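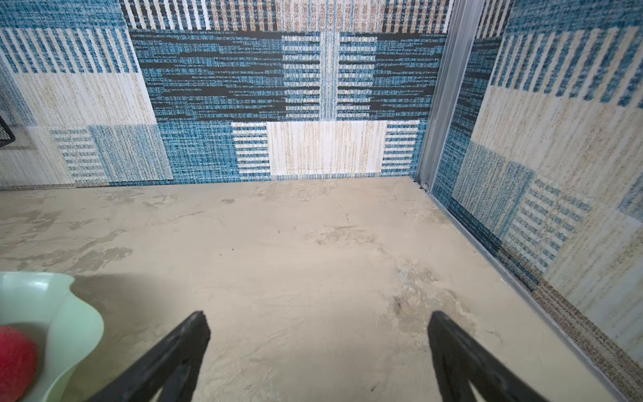
Section 4: Setting out the Mirani fruit bowl

308 shares | 17 comments

I've set this bowl up more often than I care to admit, so these are the steps in the order I do them. You'll want the bowl with the wavy rim, your fruit, and the nook already lined with its patterned panels (see Section 3).

1. Wipe down the floor of the nook. The mottled beige hides crumbs beautifully, so run your hand over it as well — you'll feel what you can't see.

2. Stand the black wire rack against the back wall, toward the left. Leave the shelves bare for now. I know it's tempting to start loading them!

3. Check the long white basket on the left wall. Mine slopes down toward the front and I like it that way, but round fruit will roll, so keep the apples out of it.

4. Put the bowl down a bit right of centre and lay the grapes in front, on a slant. 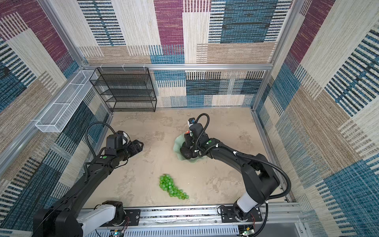 5. Bring in the rest of the fruit. Spread it all out on the floor before anything goes in the bowl, so you can give each piece a turn and find its good side (and any soft spots).

CAUTION: Don't squeeze the avocados to test them. Press gently near the stem end, otherwise you'll have brown thumbprints by Thursday.

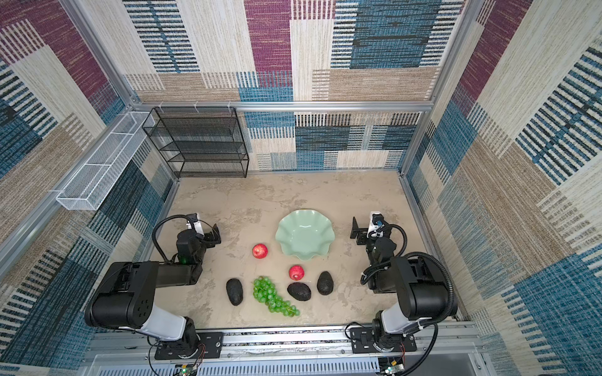

Fig. 6. Apples, avocados and grapes laid out by the bowl.

6. Start filling with an avocado. It's heavy for its size and sits nicely in the bottom, and the dark skin looks gorgeous against that pale green.

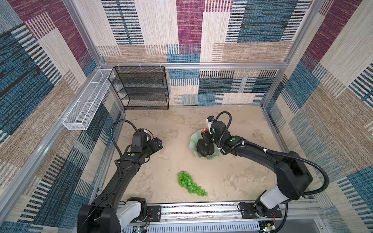

I keep the grapes out until the very end, draped over the top with the thin end hanging past the rim. Put them in first and they get squashed, and then you're washing the bowl again.

NOTE: If your bowl rocks, turn it a little at a time until it settles. Felt dots from Brandico work too, but stick them on dry.

7. Top up the rack last, heaviest things on the bottom tier.

1419 views | Share | Save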